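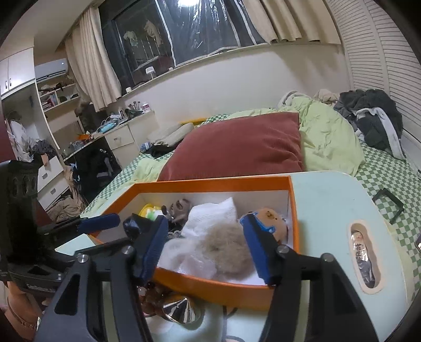 로봇에게 집안일을 가르치는 스타트업 펠라노(Pellano)가 사람이 직접 손으로 시범을 보여 동작을 익히게 하는 '로벨룸(Rovelum)' 프로젝트의 첫 성과를 3월 초 사내 발표회에서 공개했다고 2024년 3월 12일 밝혔습니다. 시범을 맡은 사람들은 손에 쥐는 그리퍼를 들고 평소 생활하는 방에서 물건을 집고, 옮기고, 상자에 담는 일을 차근차근 되풀이해 왔다고 합니다. 주황색 상자 안에 구겨진 흰 천과 복슬복슬한 갈색 뭉치, 작은 봉제 인형이 함께 들어 있고 그 사이로 파란 손가락 두 개가 내려가 있는 모습을 보면, 사람에게는 참 별것 아닌 정리 정돈도 로봇에게는 꽤나 까다로운 공부거리겠구나 싶어집니다.

지금까지 모인 시범은 모두 3,647건으로, 85가구가 참여했습니다. 시범 한 건의 길이는 평균 14초 정도로 짧은 편이지만, 천처럼 모양이 자꾸 바뀌는 물건이 섞이면 한참 더 길어지기도 한다는군요. 프로젝트를 이끄는 지엠 룩(Diễm Lục) 연구원은 "깔끔한 실험실 책상에서만 배운 로봇은 이불과 옷가지가 놓인 진짜 방에 들어오면 금세 헤매고 만다"며 "조금 어수선하더라도 사람 사는 곳에서 손끝의 요령까지 그대로 보여 주고 싶었다"고 말했습니다.

협력사인 후스테미코(Hustemico)는 같은 작업을 멀리서 로봇팔을 조종해 보여 주는 원격 시범을 맡고 있습니다. 이쪽을 담당하는 찌엔 로(Chiến Lò) 팀장은 손으로 하는 시범이 훨씬 빠르고 자연스러운 대신, 원격 조종은 로봇의 팔이 실제로 닿는 범위를 처음부터 지키게 된다는 점이 반갑다고 설명했습니다. 두 회사는 양쪽 자료를 함께 써서 학습시킨 결과를 오는 7월에 내놓을 예정이며, 그때까지 480시간 분량의 원격 시범을 더 모을 계획입니다. 참여 가구 추가 모집 일정은 펠라노 누리집에 따로 안내됩니다.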